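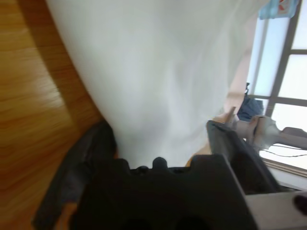
4.2 Grasp point selection from the wrist view

The planner of Cetent works in two stages. In the first stage, a grasp point and an approach angle are chosen from a single wrist image. In the second stage, a short motion is planned and sent to the arm controller. We describe the first stage here, and the motion planner is the subject of Section 4.3.

Cloth is difficult for the usual methods of grasp planning, which expect an object with a fixed shape. A corner that was easy to find before a lift may lie under another layer after it. For this reason we do not try to estimate the full state of the cloth. The network, which we call Quaye, gives for every pixel a score between zero and one, and this score says how likely it is that a pinch at this pixel will hold one layer only. A second output gives the direction in which the fingers should close. Both outputs share the same encoder.

The training set has 3,895 labelled wrist images, all recorded at our Parkdale site. Annotators marked hems, corners and raised folds, and they left a region without a mark when they could not decide. We ignore the unmarked regions in the loss. Images with the same initial placement of the cloth were always kept in the same split - otherwise the validation score becomes too optimistic.

At run time the gripper is opened and the pixels which belong to its own body are removed with a fixed mask. The mask must be made with care. White cloth is often visible in the gap between the two fingers, and a mask that is too generous will hide exactly the part we want to grasp. Figure 3 gives a view of this kind. The straight hem along the left side of the cloth and the crease near its centre are both reasonable candidates, but they ask for different closing directions.

We take the 16 best pixels after non-maximum suppression and pass them to a reachability check. A candidate is rejected if the finger path meets the table model or if the wrist comes too near to a joint limit. When no candidate is left, the arm moves to a second viewpoint and the procedure is repeated, at most 2 times.

After closing, a small classifier looks at the wrist image again and decides if there is cloth between the fingers. It uses only a crop around the fingertips, so changes in the background, for example a bright window, have little influence on it. If the answer is negative, the controller opens the fingers and returns to the selection step.

Figure 3. Wrist view with the gripper open over a crumpled white cloth on the wooden tabletop.
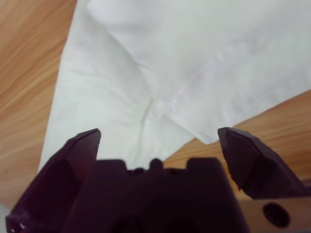
4.3 Motion planning and execution

The selected grasp is given to Postside, our planning layer, as a pose in the table frame together with a closing direction. Postside first plans a straight approach and then a slow lift. During the lift the speed is limited, and the arm stops if the measured wrist force is higher than a threshold set before the run.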